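Zavel 366 Floor Grinder – Weekly and Weekend Hire

I've been hiring out floor prep kit for long enough to have opinions about it, and the Zavel 366 is the grinder I'd take home myself. It's a single-disc walk-behind machine for taking the top off concrete: old paint, tile adhesive, the shiny skin on a new slab, bumps where two pours meet. If you've got a garage floor to get ready for resin, or a shop unit where somebody glued carpet down years ago, have a look at this one first.

We've got 4 of them in the hire fleet at the moment and they go out most weekends, so do ring before you drive over. August is the worst month for it (everyone decides to do their garage at once!) and I'd book well ahead if you want one then.

The basics

Working width: 366 mm
Weight: 159 kg without the water tank
Power: 110 V or 240 V, please say which when you book
Dust port: fits our Julteo extractors and most others with the adaptor
Handle: folds flat for the van

Yes, it's heavy, and you want it heavy. The weight does the cutting and all you have to do is steer. I see people leaning on the handle as if they're pushing a car, and they come back on Monday with sore shoulders and a floor full of swirls. Walk slowly, overlap each pass by a third or so, and let it get on with it.

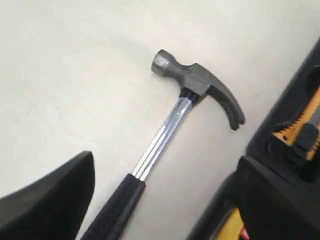 Discs are charged separately and I'd rather talk you through them than have you guess. Soft concrete needs a hard disc and hard concrete needs a soft one, which sounds backwards but there we are. For glue and thick paint you'll want the Modise scraper segments, as ordinary diamonds clog up in minutes and just smear the stuff about. Tell me how old the slab is and what's on it, or send a photo of a scratched patch, and I'll put the right set in the box. We measure the segments when they go out and again when they come back, and you pay for the wear.

Wet or dry?

It'll do both. Dry is easier to see and there's no slurry to get rid of, but you must have the extractor running and a proper mask on, even outdoors. I won't hire the grinder for dry work without an extractor unless you've got your own M-class one. Wet keeps the dust down nicely – though you'll need a wet vac, somewhere to put the sludge, and a bit of patience while the floor dries out before coating.

Getting it there

You'll need a van with a tail lift or a decent ramp. We lend ramps free with the machine. It won't go in the back of a hatchback, and I'm afraid we've stopped trying. We deliver within 18 miles of the yard for a flat charge, and the driver will show you how to start it, change a disc and adjust the skirt before leaving. Upstairs jobs are a different matter, so please ask. For those I usually suggest the little Tomasum hand grinder, which also does the edges and corners that the big one can't reach. Most people end up hiring the pair.

Before it comes back

Brush the skirt down, empty the tank and coil the lead. There's a cleaning charge if the slurry has set hard under the guard, and it takes ages to chip off, so a quick hose while it's still wet will save you the money.

Weekend hire runs from Friday afternoon to first thing Monday and is charged as a single day and a half. Weekly hire is charged as three days. Deposit by card, and bring photo ID and something with your address on.

Questions about discs or dust, ask for me, Apinya Duangkaew, on the hire desk. If I'm out in the yard, leave a number and the size of your floor and I'll ring you back the same day.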